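Chapitre 4
Le conditionnement secondaire des confiseries : tri, regroupement et mise en sac

Objectifs du chapitre
À l'issue de ce chapitre, l'étudiant sera capable de distinguer emballage primaire et emballage secondaire, de préparer un plan de travail en vue d'un regroupement par variété, et de rédiger une consigne de mise en sac applicable à une petite série.

4.1 Position du problème

Le chapitre précédent traitait du sachet considéré isolément : film, soudure, impression, mentions obligatoires. Il convient à présent d'examiner ce qu'il advient de ce sachet lorsqu'il quitte la ligne et qu'il doit être réuni à d'autres. Cette opération, dite de conditionnement secondaire, occupe une place modeste dans les manuels généraux. Elle représente pourtant une part importante du temps de main-d'œuvre dans les ateliers de préparation de commandes, où les lots sont courts et les assortiments changent souvent.

L'atelier Plarner, dont le cas sera suivi tout au long du chapitre, prépare en octobre près de 3240 sacs assortis destinés aux points de vente Plellia. Chaque sac réunit des sachets de parfums différents, selon une grille arrêtée avec le client. Une variété omise ou répétée entraîne l'ouverture du sac et une nouvelle pesée.

4.2 Vocabulaire

On appelle référence un produit défini par sa marque, son parfum et son poids. On appelle rangée un alignement de sachets posés à plat, face imprimée visible. Le poste désigne l'ensemble formé par le plan de travail, la réserve de sachets et le contenant à remplir.

4.3 Disposition du plan de travail

Les sachets souples glissent, pivotent et se chevauchent facilement. Un plan clair et lisse facilite la lecture des couleurs, mais il retient mal le film plastique — point sur lequel on reviendra à la section 4.6. L'usage veut que les sachets d'un même parfum soient posés côte à côte et que le contenant reste toujours du même côté du poste. La couleur dominante de l'emballage sert de premier repère ; la lecture du parfum vient confirmer l'identification.

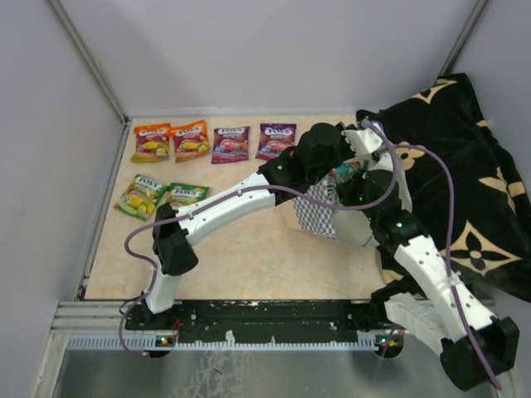

Fig. 4.1 — Sachets de confiseries FOX'S regroupés par couleur sur le plan de travail ; le sac se trouve à droite.

On observera que le regroupement n'exige pas un alignement rigoureux. Un sachet légèrement tourné demeure identifiable tant que sa face imprimée reste dégagée.

4.4 Ordre de prélèvement

Deux méthodes sont en usage. La première consiste à épuiser une couleur avant de passer à la suivante ; la seconde prélève un sachet de chaque groupe à tour de rôle. La fiche Kumosero, reproduite en annexe, retient la seconde pour les sacs assortis de 400 grammes.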